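Re: [shopowners] referral codes not crediting

On 16 August 2023, a list member wrote:
> We moved from Lightfoot to Sorken and now half our
> referral links go nowhere. Is there a way to keep the
> old codes alive? We have 2000 subscribers and I really
> dont want to mail them all again.

Quick one, between orders -

Yes you can. Export the codes from Lightfoot as csv, import under Rewards in Sorken, tick "keep original". Max 500 rows per file so split it. Skip the header row on every file after the first or it chokes.

Then test 3 codes in a private window before you tell anyone. Mine looked fine logged in and were dead logged out. Took me all evening to spot.

Also - check the landing page. Ceris caches the old redirect, clear it by hand. Paltuteck has a plugin for that but I never got it to run on our theme.

Wouldn't mail the whole list. Only people who shared a link in August, short note, one button. We did that and got hardly any complaints.

No idea about the expired credits, sorry. Ask support, ticket 1777 was mine, quote it if you like, they never realy closed it.

Pics:

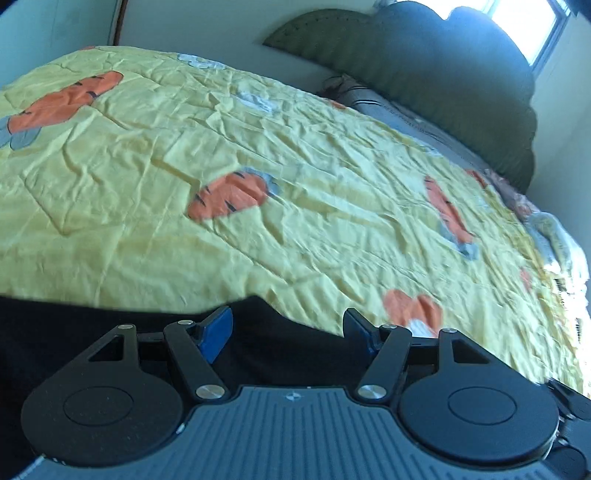
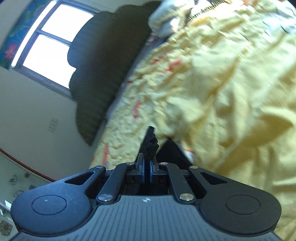 first one: the yellow carrot print, on the bed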